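Damodow Square Tables - Gallery

Six of the small square tables from the Brekirham workrooms, recorded before the refit in May. The tables were bought as one lot and have since been spread over four rooms, so finish and wear differ from one to the next. Notes by Lorraine Whitcombe. Entries marked "no picture" are listed so that the inventory numbers run on without a gap.

Tops are finished in a light wood grain unless noted. All corners are rounded. Inventory numbers are on the underside, on a paper label, and are repeated here only where the label is still legible.

Table 1 - Carpet room
Light wood-grain top, pale beige, with a fine stripe. The small round hole in the surface is original to the lot. Two dark gray tabs, one on the left edge and one on the right, near the corners. The floor in this room is gray carpet, which stays through the refit.

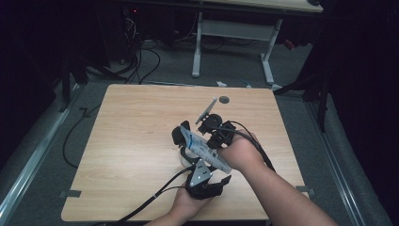
Table 2 - Yuan room
No picture. Same pattern as Table 1, label 119. The right-hand tab has been replaced with one from a spare top and sits slightly proud of the edge. One foot was shimmed in the past and the shim has been left in place.

Table 3 - Yuan room
No picture. Label 500. Ring mark near one corner, 10 cm across, does not lift with soap or with white vinegar. The top is to be turned over if the underside proves sound.

Table 4 - Taleck room
No picture. Label missing. The edge band has come away along one side and was glued back on Sat 6 April. Clamp marks are faint but can be felt with a fingertip. Do not stack anything on this one until the band has been checked again.

Table 5 - Taleck room
No picture. Label 577. Best top of the lot, with no repairs. To be used as the reference when matching the color of new edge band.

Table 6 - Store
No picture. Plain gray top, a later purchase. No hole and no tabs. Same height as the others, so it can stand at the end of a row.

Care
Wipe with a damp cloth along the stripe and dry at once. Keep water out of the hole - the cut edge inside is not sealed and swells. No solvent on the tabs. Tables are moved by two people, lifting under the top, never by the tabs.

Corrections to the labels or the room list go to Lorraine Whitcombe at the Damodow office.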